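Paiva Snack Shelf: second progress report to the Skalbridge Fund
2/2/22

Hi all,

I promised you something shorter than last time, so let me get straight to the snacks. The grant came through just as we were running low, and the first order went in the same afternoon. We went with single-serve bags for nearly everything. They cost a bit more per ounce, I know, but people grab one on the way out the door and nothing goes stale in an open box. The shelf at the Drorkedham branch went through 300 bags in its first month, which was a lot more than I'd planned for (I'd penciled in 200 and thought I was being brave!).

Sorting has been the slow part. Everything from Unau arrives mixed, sweet and salty and whatever else was on the pallet, and it all has to be split up before it goes out. We tried doing it straight from the cartons and it was a mess, with bags sliding onto the floor and the same flavor ending up in three places. So now we tip a small heap onto a table, keep the containers lined up along the back, and work through the heap before tipping out any more. Bins for the things that go to the shelf, a basket for the things we want out on the counter where people can see them.

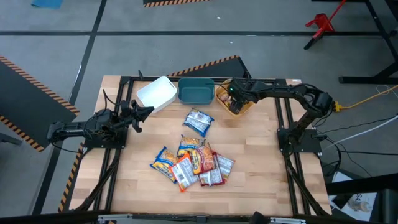 Small heaps have made a bigger difference than I expected. A big pile looks like progress but you end up digging, and the bags at the bottom get crushed. I'd also like to stop using whatever bins happen to be lying around and get a matching set with lids, because the open ones don't stack and we're short on closet space. The basket stays, though. People like it, and it looks friendlier than a plastic tub.

On the money side, we've spent $2,097 so far, nearly all of it on stock and a little on shelving. Receipts are in the shared folder. I still owe you 2 of them, both from the first delivery, and I've asked Unau to send copies.

A couple of things haven't gone to plan. The labels I ordered for the shelf peel off in the cold hallway, so we're back to masking tape and a marker. And I haven't started on the allergy list yet. I wanted it done by now and it isn't, sorry! It needs somebody to sit down and read the back of every kind of bag we carry, and that's my main job for the coming weeks.

Next up after that is the second shelf, which should be ready in May if the hallway gets painted first. I'll send the price for the lidded bins separately so you can say yes or no to it without rereading all of this.

Thanks again for the quick answers to my last batch of questions.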